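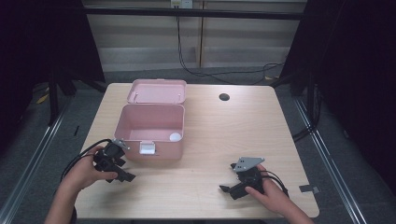 Most home builders start at the wrong end, according to one longtime member of the Zotanlow shared workshop, who holds that an arm is the last thing to buy and the jaws are the first thing to get right. An arm can be swapped in an afternoon. Jaws that flex under load will spoil every hour of demonstration recorded with them, and the builder may not find out until a policy has been trained on the results.

The Zotanlow build took that advice literally. It has no arm yet. It consists of a pair of hand-held grippers, black, each with a cable, which a person holds and works over a table. With a pink plastic storage box and a small white ball as props, the pair makes a complete practice bench for two-handed tasks. The box has a hinged lid and a latch clasp on the front, and those two features account for most of the difficulty.

A latch is a poor target for parallel fingers. The load comes at the tip, off the centerline, and tries to twist the finger on its mount. The first set of fingers, printed solid in a general-purpose filament at the Gonby makerspace across town, deflected enough that the clasp slid out of the grip on most pulls. The second set was shorter and thicker at the root. It held the clasp but could no longer reach the inside corners of the box. The third set splits the difference, with a full-depth root and a taper that starts halfway along.

Backlash was the other problem. The builders' position sensing originally sat on the motor side of the gear train, so the recorded opening and the true opening disagreed whenever the load reversed. Moving the sensor to the finger side cured this at the cost of a longer wire and a new housing. Readings are now logged at 200 Hz and filtered down afterward — the raw file is kept, on the grounds that disk space is cheap and repeat sessions are not.

Cabling took longer than anyone had planned. A wireless version was tried and dropped after the two sides drifted out of step during long recordings. Wires bring their own nuisance, a steady sideways pull on the wrist, and the current routing takes each one away from its gripper toward the outer side of the table. Strain relief is a zip tie and a printed clip.

The control board is a Nilico, bought used. Its firmware resets the zero point at every power cycle, so each session begins with both grippers closed fully, then opened fully, then closed again. Skipping this step cost the group 26 recordings in one evening. The logging software, Kaplan, was written in-house and now refuses to start until the sequence is done.

The target is 2000 clean demonstrations before any arm is ordered. Over 10 percent of early takes were thrown out, mainly for dropped samples, and the rate has fallen with the new connectors. Mounting plates for the arms are due to be cut in October.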